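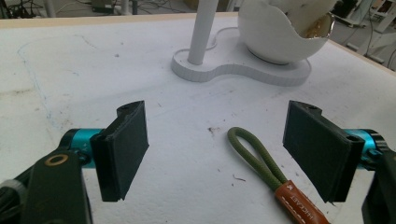
Home Restaurants Bars Chefs Random article

Bilgin (restaurant)

Bilgin was a Turkish restaurant in Hireck, on the upper floor of a former wool store. It was opened by the chef Defne Kırmızıgül and traded for three years. Its publicity called it the first restaurant in the district to cook entirely over charcoal, a claim that has never been properly sourced. An earlier grill house, Pivon, made the same boast on its menus, and neither kitchen seems to have gone without a gas burner.

Menu

The set menu ran to 26 dishes, although that figure counted bread, pickles and tea separately. Regulars spoke well of the lamb neck with sour cherry and the smoked yoghurt. The yoghurt was described as a family recipe - whose family was left unsaid, and the wording changed between printings.

Reception

Early notices were favourable, but several came from a preview dinner at which guests did not pay. Later reviews were cooler, complaining of slow service and small serves. The often repeated story of a waiting list with 2000 names on it goes back to a single interview with the owners. The dining room had 30 seats.

Closure

The last service was held on 4 July 2019. The owners blamed rent, while former staff pointed to falling weeknight trade. Both may be right. A successor called Simasus was announced for the same premises, with Kırmızıgül named as consultant, though her part in it is unclear.

Related articles
Pivon
Simasus
Charcoal cookery
Restaurants in Hireck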